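4.2 Warning signs in fake storefronts

We now turn to the storefronts themselves, and this is where the data gets really interesting! Our crawler, Gristum, saved the full text of 900 online shops that had been reported by buyers at least once. Two coders read a subset of 500 pages each and marked every feature that a careful shopper might notice before paying. They worked apart and compared notes only at the end, and their agreement was high enough that we kept all 19 features in the final list.

The strongest single sign was a copied returns policy. Many shops had lifted theirs word for word from a real store and then forgotten to change the name, so a site selling cameras would promise to take back unworn shoes within the month. We were delighted by how well such a simple check performed. It needs no special tools, and a buyer can do it by pasting one sentence into a search box.

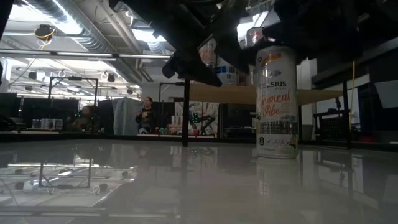 Contact details came next. A shop with only a web form was more likely to be a scam than one with a phone number, but the gap was smaller than earlier work led us to expect. The wording around the form told us far more. Phrases that promised a reply "in the shortest of times" turned up again and again across sites with no other visible link, and Mercado's text matching method (described in Section 3) let us group them into families. The largest family, which we call Tultum after the first domain in it, kept the same contact page through several changes of name and stock.

Price was a weaker guide. Deep discounts are common in honest electronics shops too, mostly on older models, and our coders often disagreed on what counted as "too cheap." We kept the feature but gave it a low weight (see Figure 2 for the page layout used in coding).

Figure 2. Layout of the coding page, with shop text on the left and the feature list on the right.

One more pattern deserves a mention. In August the number of new reports jumped, and nearly all of the growth came from shops selling tablets and laptops to students. The Urrutia list, which we used as an outside check, shows the same rise – a very welcome match, given that its reports are gathered in a different way. Whether the jump returns every year is a question for the follow-up study, which will use the Mastska archive.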